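**Status:** usable, with reservations. Read the notes before you plot anything.

# Kindia gift-giving survey

Answers from 613 households about what they gave, to whom and on which holiday. Collected in February by Abilio Vidal and cleaned, up to a point, by Florencio Campos. The questions were adapted from an older Zabala questionnaire, which had its own problems.

## Files

- `households.csv` – one row per household
- `gifts.csv` – one row per gift, linked by `hh_id`
- `codes.md` – category codes, with the late changes at the bottom

## Main columns

| Column | Meaning | Trust it? |
|---|---|---|
| `occasion` | holiday or feast day | mostly |
| `recipient` | child, adult, neighbour, other | yes |
| `handmade` | yes / no | barely |
| `spend` | what the giver says it cost | no |
| `planned` | bought more than a week ahead | depends who answered |

## Notes

People were asked in February about the whole of the previous year. They remember December well and summer badly, so the "quiet" summer in the data may be nothing more than forgetting. I would not build a chart on it.

`spend` is rounded in nearly every row. A suspicious number of gifts cost exactly 20. Averages to two decimal places look silly on top of that, so please don't publish them.

`handmade` was left to the person answering. Some said yes to a shop-bought basket they had filled themselves, others said no to the same thing. Abilio thinks this evens out. I have seen no evidence that it does.

There are 134 rows in `gifts.csv` with no occasion. An earlier version filled them in by guessing from the month. That has been undone, and anything you downloaded from the Brallik mirror still has the guesses in it.

Voto is often quoted as showing that families give more at Easter than they used to. This set can't back that up. It covers one year.

## Known faults

- Households with more than 5 children were merged into one group, and the original numbers are gone.
- Gift vouchers are coded as "money" in the first half of the file and "other" in the second.
- Name days and birthdays got mixed up in places.

## Changes

Corrections go to Florencio, with the `hh_id` and the line you think is wrong. "The totals look odd" isn't enough to go on.

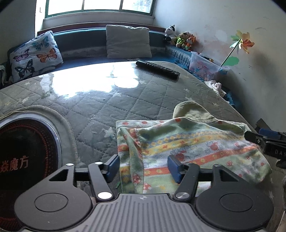

*Quilted table cover with pale stars.*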